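What the sorting line changed for us

I have been at Ladell nine years, most of them on the returns bench. Shops send back toys, we check them, and each one goes in an O bin for resale or an X bin for scrap. In a busy week that is almost 4,000 items.

The automated line from Fatance went in last July. It takes the boxed stock, reads the label and sends it down the right chute. Loose toys still come to us, and so does anything it can't read.

There were 35 of us on returns before. No one was let go, but six moved to packing and not all of them wanted to. Comfort Dankwa retrained on the line and likes it. She gets a bit more money and her wrists have stopped hurting. I stayed on the bench. It is quieter, and the items I get are the awkward ones, so my daily count looks poor next to the old figures. We have asked for the targets to be changed. Mulmont, our other site, gets its line later this year.
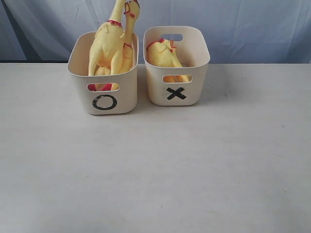
Rubber chickens in the O and X bins, February 2024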